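Part 3: Getting your records into Skemgate

If you followed Part 2 you now have Skemgate installed, a password you've written down somewhere sensible, and an empty catalog staring at you. Good. This is the part I like best, and also the part where I made a real mess of my own household files the first time through, so please read the whole section before you start clicking.

I'm assuming you're doing what I did, which is moving a home's worth of paper (bills, warranties, tax stuff, school letters, that kind of thing) into a searchable catalog. If you're setting it up for a club or a small office, Genalyn Navarro wrote a separate guide for that and you should use hers.

3.1 Sort before you scan

I know, you want to get to the scanner. Sort first.

1. Pull everything out of one drawer or one box. Only one! I started with the whole closet and couldn't use my dining room until June.

2. Make four piles: Keep Paper, Scan and Keep, Scan and Shred, Recycle.

3. Put anything with a raised seal or an original signature in Keep Paper. Birth certificates, car titles, wills. You can scan them too, but the paper stays.

4. Stand the Scan piles upright with a piece of card between them. Flat stacks slide into each other and then you get to sort them twice.

5. Take out staples and paper clips now. My scanner jammed on a staple on page 39 of a mortgage packet and I had to start that packet over.
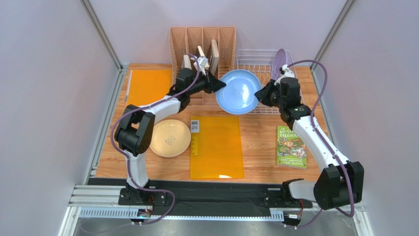
6. Label each pile with the category name you're going to use in Skemgate, spelled the same way. The program treats "Car" and "Cars" as two different things and it will let you have both forever.

Note: Don't go overboard on categories. I started with 56 and I'm down to nine. If you can't decide where a page goes in a couple of seconds, your categories are too close together.

3.2 Scanner settings

Open the Import window and click the little gear in the corner. The settings I use:

Resolution: 200 for ordinary letters and bills. Bump it up for anything with tiny print, like the back of an insurance policy.
Color: Grayscale, unless the color means something.
File type: PDF.
Two-sided: On. Blank backs get dropped automatically if you also check Skip Blank Pages.
Batch name: Type one every time. The default name is just the time of day and it tells you nothing later on.

Caution: Do not check Delete Source After Import on your first few batches. If an import fails halfway, the pages that didn't make it are gone from your scan folder too. I leave it off all the time now and empty the folder by hand when I'm done.

3.3 Your first batch

1. Choose a small pile, maybe the warranties. They're short, and you won't cry if you have to redo them.

2. Click New Batch and pick the category from the list.

3. Feed the pages face down, top edge first. (Some scanners want them face up. Look for the little page symbol on the feeder.)

4. Wait for the green bar to finish. It hangs near the end while it reads the text, and that's fine. Leave it alone.

5. Click Review and flip through the pages. You're looking for sideways pages, folded corners and two pages that fed as one.

6. Fix the date on each record. Skemgate guesses from the first date it finds on the page, and on a warranty that's usually the printing date of the form.

7. Click Commit. 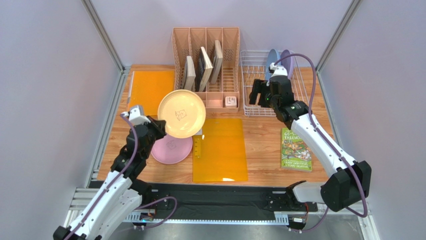 Note: Commit isn't the same as Save. Save keeps your place in the review, and Commit puts the records in the catalog where search can find them. I lost an evening hunting for a dishwasher warranty that I'd saved and never committed.

3.4 Tags

Tags are optional, and I'd skip them until you have a few batches in. When you're ready, keep them to people and places. I have one for each member of the family, one for the Wultcombe house and one for the apartment in Brolcombe we rented before that. Search already reads the words on the page, so you don't need a tag that says "dishwasher".

If a name has accents in it, type them. Our old landlord was an Ó Ceallaigh, and for a long time I had half his letters under one spelling and half under another. Athina Karras showed me the Merge Tags command (Tools, then Tags, then Merge), which fixed the lot in one go, but it can't be undone, so run a backup first.

3.5 Before you go on

The free version stops at 2000 pages. The count is at the bottom left of the main window. Check it now, then go to Part 4 and set up your backups before you shred anything at all.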